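October, 2:30 pm. Gel polish wear, second round

Base coat: Nokex clear, one thin layer on each tip, cured 90 seconds. Color: Gentile brick red, two layers, 90 seconds each. Top coat from Guteck, the older bottle. Press-on tips filed with the fine board first, wiped with alcohol, left to air dry.

Tip A lifted at the free edge after 1,594 rubs. Tip B went to 2,393 before the first chip, on the left sidewall. Only difference on B is that the free edge was capped with both color and top coat. Will cap all of them from now on.
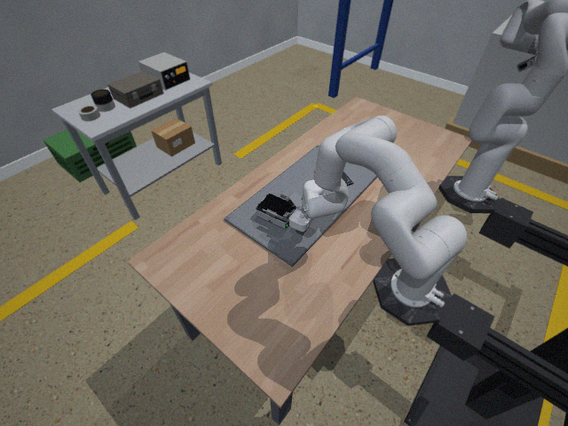
The red still wrinkles near the cuticle if the second layer goes on thick — same as the last bottle. Thinner layers fix it but leave the brush marks showing under the lamp. Try resting the polish a little longer before curing.

Striping tape for the braid pattern: pull it before the cure. Pulled after, it took a sliver of red with it on two tips.

To do: reorder tips from the Tunville shop, medium square. Repeat B with the matte top coat. Clean the lamp tray.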